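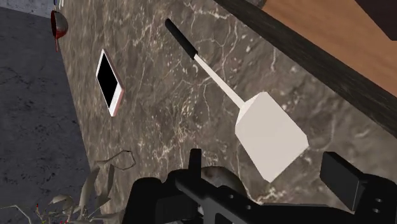
Unit 4: Reading a Match Price

Home | Syllabus | Handouts | Problem Sets | Contact

Search this site Go

Last updated May 23, 2021

Welcome back, everyone. Last time we talked about why people bet on soccer at all, and I promised that this time we would sit down and look at the prices themselves. Please don't worry if you never enjoyed math in school. Everything in this unit can be done with a pencil and the back of an envelope, and I would much prefer that you do it slowly and understand it than race through with a calculator (I still do mine by hand, and I have been at it a good long while).

From a price to a chance

We will use decimal prices all through the course. A decimal price tells you how much comes back for every dollar you stake, with your own dollar included. So if Irstead are priced at 2 to beat Trotcombe, a winning dollar brings you back two dollars, one of which was yours to begin with. If the price is 4, you get four dollars back, and three of those are profit.

To turn a price into a chance, divide one by the price. One divided by two is a half, so a price of 2 says the thing should happen half the time. One divided by four is a quarter. We call this the implied chance, and you'll want to get so used to working it out that you do it without thinking, the way you might work out a tip in a restaurant.

Now try a long shot. Suppose Trotcombe are drawn away to Prokonex in the cup and the price on them is 32. One divided by thirty-two is a little over three percent. Students often look at a number like that and see a nice big payout, and I understand the temptation, I really do! But the question to ask yourself is whether you believe this team would win such a match more than three times in a hundred. You may find that you have no idea, and that is a perfectly good answer. It means you leave the match alone.

Why the chances add up to too much

A soccer match has three results: home win, draw, away win. One of them has to happen, so in a fair world the three chances would add up to exactly one hundred percent. Take a league match where the home side is at 2, the draw is at 3.20 and the away side is at 4. The home win gives us 50 percent, the draw gives us 31.25, and the away win gives us 25. Add them together and you have 106.25 percent.
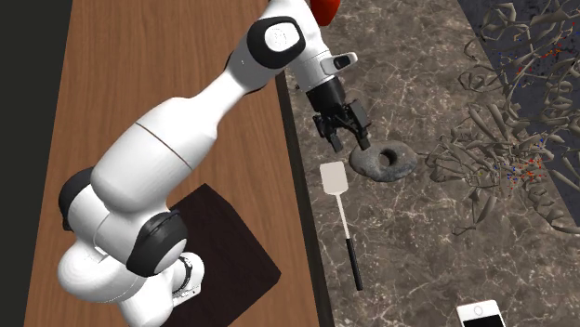

The extra 6.25 points are called the overround, and they are how the bookmaker earns a living. Think of it as the markup in a grocery store, spread over the three results, though not always evenly. Long shots often carry more of it than favorites do, and we'll come back to that when we get to cup competitions in November.

If you want a rough idea of the chances with the markup taken out, divide each one by the total. For the home win above, that is 50 divided by 106.25, or a shade over 47 percent. So the home side that looked like an even bet is priced as slightly less than that once you allow for the store's cut. This simple method assumes the markup is shared out in proportion, and it will do nicely for our purposes.

A word about small samples

Let's say you keep a notebook of matches, and you notice that Pavliuk were level at halftime in both of their last two home games. It's tempting to back the halftime draw in the next one. Please be patient! Two games tell you very little. Even a record of around 200 matches can wobble a good deal from luck alone, and by the time a club has played that many, the players and the coach have probably changed.

For next time

Pick one match from any league you like and write down the three prices. Work out the implied chances, add them up, and find the overround. Then do the same with a second source for the same match and bring both sheets to class. There is no need to place a bet, and I would ask you not to for this exercise. Pencil is fine, and so is messy handwriting, as long as I can follow your steps.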